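Visite à la journée portes ouvertes de Linberg, 3 décembre

Je vous avais promis un petit compte rendu, le voici ! J'y suis allée pour les testaments et les successions transfrontalières, avec mon carnet et beaucoup trop de questions (vous me connaissez). Arrivée pile à l'ouverture, café correct, badge à mon nom mal orthographié -- comme toujours. 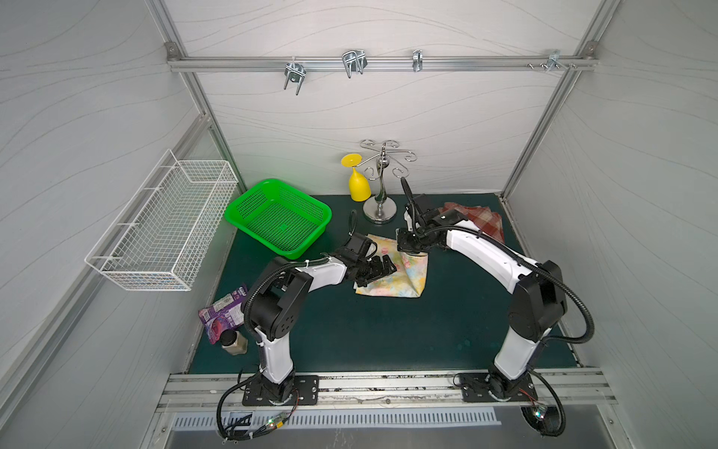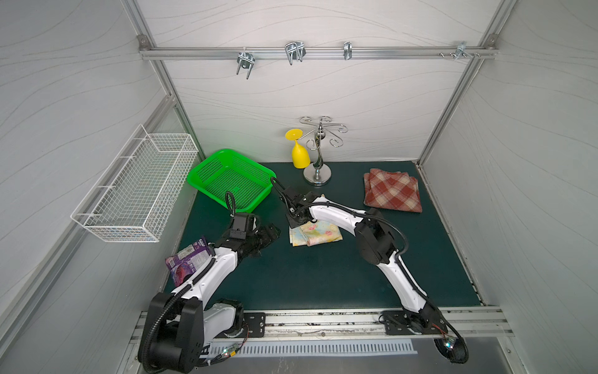
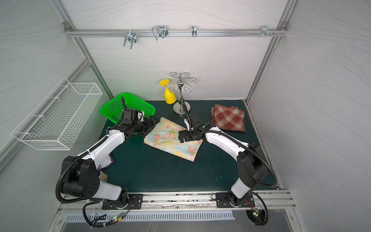

Le cabinet Amrani tenait l'atelier que j'attendais le plus, celui sur les biens situés à l'étranger. Deux heures à parler de maisons de vacances, de comptes oubliés et de la fameuse question : quelle loi s'applique quand on vit ici et qu'on possède un appartement ailleurs ? Pour les meubles et le linge de famille, même conseil que pour l'immobilier, on écrit qui reçoit quoi. Une nappe en tissu fleuri aux tons pastel, comme celui que tiennent les deux bras sur la première photo, ça ne vaut peut-être rien chez un commissaire-priseur, mais j'ai vu des cousins se fâcher pour moins que ça !

Ensuite, petit tour chez Weteo, qui propose un coffre numérique pour déposer ses dernières volontés. L'écran est clair, l'inscription demande trois étapes, mais attention, déposer un fichier scanné ne remplace pas l'original écrit à la main, daté et signé. Je l'ai fait répéter, pour être sûre.

Chez Tultach, ils relisaient gratuitement les mandats de protection future. J'avais apporté le mien, rédigé en novembre, et j'en suis repartie avec deux corrections au crayon et un rendez-vous à prendre chez le notaire. La file était longue -- venez tôt l'an prochain, et prenez une copie de votre livret de famille.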